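## 4 Setting up the table and laying out the cable

This section covers the white work table and the loose black cable that goes with it. Read it through once before starting. Sections 1 to 3 must be complete.

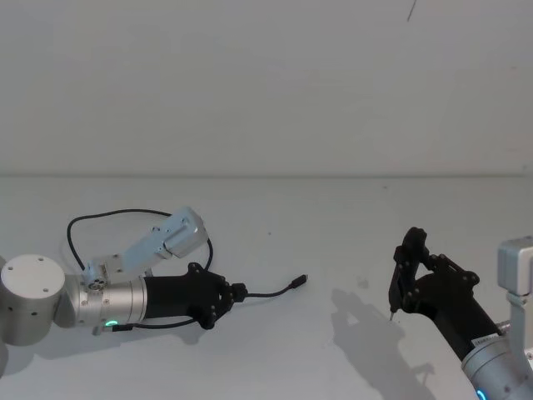 ### 4.1 Clearing the surface

1. Remove everything from the tabletop that is not listed in the Calloway parts sheet. Pens, cups and spare screws are the usual offenders.
2. Wipe the top with a damp cloth, then with a dry one. Do not use scouring powder; it dulls the white finish and the marks do not come out.
3. Check the top with a spirit level, first along the long side and then across it. Adjust the feet until the bubble sits between the lines in both directions.
4. Tighten the lock nut on each foot by hand, then a quarter turn with the spanner.

**Note:** The table is supplied with the feet fully screwed in. On an uneven floor one foot may need to come out further than the others.

### 4.2 Laying out the cable

The cable is thin and black and ends in a small plug of the USB-C style. It lies on top of the table during set-up and is not fixed until step 6.

1. Hold the cable by the plug and lay it across the top with the plug end towards the middle.
2. Let the cable take its own curve. Do not press it flat or fold it to make it lie straight.
3. Look into the open end of the plug. Remove any fluff with a dry wooden toothpick.
4. Keep the plug at least 254 mm from the front edge of the table, where sleeves tend to catch it.
5. Run a finger along the full length and feel for nicks or flat spots. A damaged cable must be replaced, order code 933.
6. When the position is right, hold the cable down with one strip of low-tack tape. Leave the last part before the plug free.

**Caution:** Do not wind the cable tightly for storage. Make loose coils and secure them with the cloth tie — never with wire.

**Caution:** Do not place anything heavier than 400 g on the cable, even for a short time.

### 4.3 Lighting

The table should be lit evenly from above. Soft grey shadows on the white top are normal and need no correction. Hard, dark shadows make the plug difficult to find and usually mean that a single lamp is too close.

1. Switch on the room lights and lower the blinds if direct sun reaches the top.
2. Move any desk lamp back until the edges of the shadows soften.
3. Check for glare from the normal working position, seated and standing.

### 4.4 Check before use

- Top clean and level
- Lock nuts tight
- Cable undamaged, tape in place
- Plug clean and clear of the front edge

Enter the result on form 1709 and keep it with the table papers. Tables delivered to the Pleltham site before May have the older feet without lock nuts; for these, leave out step 4 of 4.1 and repeat the level check every week.

Corrections to this section go to Dragica Berisha, Driduseo office.

Revised September 2020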